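Ticket 9-400: Snack containers, lids not seating
Product: Pristenine clear container with lid, set
Site: Clorley, second floor
Opened by: Haris Kiani
Opened: May 14, 2021
Priority: 4
Status: Closed, part on order

Problem as reported

Lids on the clear snack containers pop up at one corner after closing. Bars and wrapped snacks are sorted into the containers at the end of the day and the lids are expected to stay down until morning. Reporter states the containers worked when new and that the fault began after they were put through the dishwasher at the Jatoi building.

Initial checks

Asked reporter to confirm which lids are affected. Reply: all of them, but not every time. Asked whether the containers were overfilled. Reply: no, it happens with a container that has nothing in it.

Requested that the snacks be taken out and the lids tried on empty containers first, then again with one item at a time. Long bars were to be laid flat, not stood against the wall of the container, as a bar end above the rim will hold the lid up and give the same symptom.

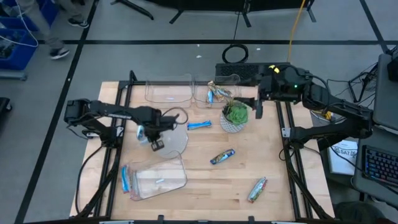

Crumpled wrappers are a separate matter. A foil wrapper springs back after it is pressed down and can push on the underside of the lid for several minutes. Any container with a wrapper in it should be left out of the lid test, or emptied first.

Results

Empty container, lid pressed at the center only: lifts at one corner.
Empty container, lid pressed at each corner in turn: holds.
One bar laid flat: holds.
One bar leaning on the side: lifts.

Two of the lids did not hold under any method. Placed on a flat surface, both rock from corner to corner. Consistent with heat warping -- the Sulisex care sheet for this line says top rack only, and reporter confirms they went in on the bottom.

Resolution

1. Warped lids withdrawn. Replacements ordered, expected in June.
2. Remaining lids to be closed corner by corner.
3. Bars to go in flat. Anything too long goes on the shelf.
4. Hand wash until further notice.

Reporter asked whether the warped lids could be flattened in hot water. Not recommended. It was tried on an earlier ticket and the lid cracked along the edge when it was next closed.

Follow-up

Reporter confirms the remaining lids stayed down overnight. Closing. Reopen under the same number if the replacements show the same fault -- please note which rack was used.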